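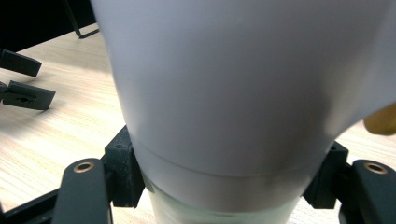
Funik Crew List Scheme

The Funik Crew List Scheme is a port control arrangement under which fishing vessels must hand in a list of everyone on board before they leave harbor and have the same list checked when they come back. It applies to decked fishing vessels more than 15 meters long that use the harbors of Funik, Pleminum and Biswas Point. The scheme is run by the Funik Harbor Office with the help of the labor inspectorate and the coast police. It deals only with people on board. Catch reports, licenses and fishing gear come under separate rules.

Background

Before the scheme, the three harbors each kept crew records in their own way. Funik used a bound register at the gate, Pleminum asked for a list only from vessels going outside coastal waters, and Biswas Point had no fixed practice. A crew member who joined at one harbor and left at another could appear in one record, in both, or in neither. Names were often written down by ear, and a single worker might be entered under several spellings.

The matter drew wider attention after the longliner Patent came into Pleminum with two fewer men than it had sailed with. Both were later found to have moved to another vessel at sea, and both were safe, but it took the coast police 41 days to establish this. The inquiry report found no offense by the skipper, as no rule then required him to report a transfer. It recommended a common form, a common set of spelling rules and one register that all three harbors could read. The scheme came into force the following April.

How it works

The skipper or the vessel's agent files the crew list at least two hours before departure. The list gives each person's full name, date of birth, nationality, job on board and identity document number. It also states who holds the document during the trip. Under the rules, documents belong with the worker or in a locked box the worker can open on request.

At departure, an officer may go aboard and call the roll. Not every vessel is boarded. Those that have been at sea for more than 90 days on their last trip are always checked, as are vessels with a new owner or a new skipper. Other boardings are chosen by the duty officer.

On return, the vessel berths at the inspection quay and the list is read again. Crew members are spoken to one at a time, away from the skipper, with an interpreter present or on the telephone if needed. The standard questions cover pay, hours, rest, food, injuries and whether the person wants to leave the vessel. Answers go on a separate sheet, which is not shown to the owner.

Changes at sea

A transfer of crew between vessels must be reported by radio on the day it takes place. Both skippers make the report, and both lists are amended. A person put ashore outside the three harbors, for example for medical care, is reported the same way. Deaths and persons overboard are reported at once under the older maritime casualty rules, and the crew list is marked with the casualty file number.
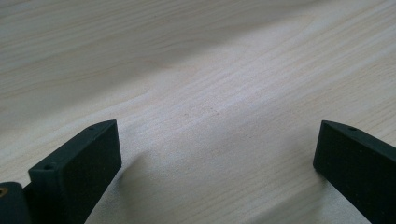 Vasanthi Sheikh has argued that the radio rule is the weakest part of the scheme, as a transfer that both skippers choose to keep quiet about may not come to light until one of the vessels returns. She has called for each crew member to have access to a satellite telephone or messaging set that does not go through the bridge. The Harbor Office has said it supports the idea but has no power to require the equipment on vessels already in service.

Penalties

Late filing brings a fixed fine, which doubles for a second offense within the same season. A list that is knowingly false is a criminal matter and goes to the district court in Funik. The vessel can be held in port for up to 10 days while the facts are checked, and longer with a court order. Wages continue to run during this time and are owed by the owner, not the skipper.

A worker whose name is missing from a list commits no offense under the scheme. This was unclear in the first version of the rules, and at Biswas Point several men were wrongly given warning notices before the text was changed.
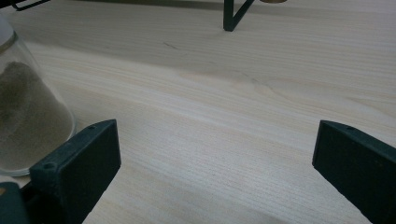 The notices were withdrawn and the entries removed from the register. The amended text also made it an offense to dismiss a crew member for answering an inspector's questions, although cases of this kind have been hard to prove. Many deckhands are hired by the trip, and an owner who does not hire someone again need give no explanation.

Reception

Owners' groups at first opposed the scheme, mainly over the time lost at the inspection quay. Landing early in the morning matters for the Pleminum auction, and boats that berthed behind a queue of others could miss it. The Harbor Office later allowed the catch to be unloaded during the interviews, provided the crew members being spoken to were not needed on deck. Complaints about delay became less common after that, though they continue in the squid season.

Labor groups welcomed the private interviews but criticized the shortage of interpreters.
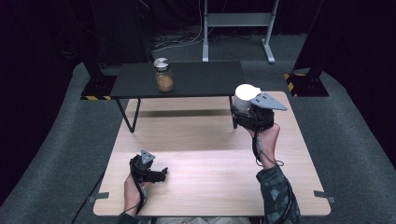 Telephone interpreting has filled part of the gap. It works poorly on the outer berths at Biswas Point, where engine noise is heavy and the signal drops out, and interviews there are now held in the old ice house office. A written form in several languages is also handed out, but inspectors are told not to rely on it alone, as some crew members do not read easily in any language.

Small boats

Vessels below the length limit are outside the scheme. Most are family boats that go out and return on the same day. A proposal to include those that carry hired crew was put forward by the labor inspectorate and sent back for more work on how the boats would be identified. A voluntary version of the form is available at the Pleminum office.

See also

Crew agreement
Port inspection
Seafarer identity document
Transshipment at sea

Last edited 19 September 2026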